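Care of Records, Sleeves and Playing Equipment in the Home
Istau Sound Library — Advice for Members
Revised April 19, 2022

The Library lends from a collection of 3,000 long-playing records and singles. Members often ask how they should look after loans, and their own copies, at home. The following guidance is drawn from our workroom practice.

Storage
Records should be stored upright, with enough support to prevent leaning. Stacking them flat puts weight on the lower discs and may leave ring marks on the covers. Shelves should stand on an inside wall, away from radiators and direct sun. Lofts and garages are unsuitable. A full shelf is heavy, and fixings should be checked every October before the heating season.

Handling
Hold a record by its edge and label only. Slide the inner sleeve out of the cover first, then let the disc come to rest against the palm. Turn the open end of the inner sleeve to face upwards when putting it back, so that the record cannot roll out. Paper inners that have split should be replaced with lined ones.
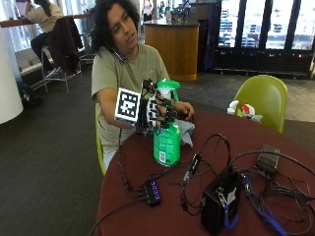

Seated at the round table, right hand raised.

Cleaning
Use a dry carbon-fibre brush before each side is played. Rest the bristles lightly on the turning record for two revolutions, then draw them slowly towards the edge. Where dust remains, a wet clean may be needed. Mix 11 parts distilled water with one part Greltix record fluid, apply with a soft cloth along the grooves, and keep the label dry. Leave the disc in a rack until no moisture can be seen. Household sprays, washing-up liquid and tap water should not be used on loans. Shellac discs must never be cleaned with any product containing alcohol.

The stylus
Brush the stylus from back to front, never from side to side. Fluff that will not move should be left for a repairer. Members who are unsure of the tracking weight of their arm may bring the turntable to the Zulbridge branch, where a gauge is kept at the desk.

Warped records
Do not attempt to flatten a record in an oven or under an iron. A slight warp will often play without trouble — a severe one can damage the stylus. Loans that arrive warped should be returned unplayed, with a note inside the cover.

Returns
Loans are due back within 6 weeks. Please use the stiffened mailer supplied, and pack the disc in its inner sleeve behind the cover so that the seams do not split in the post. Replacement mailers are held at Zulbridge and at the Deng Street counter.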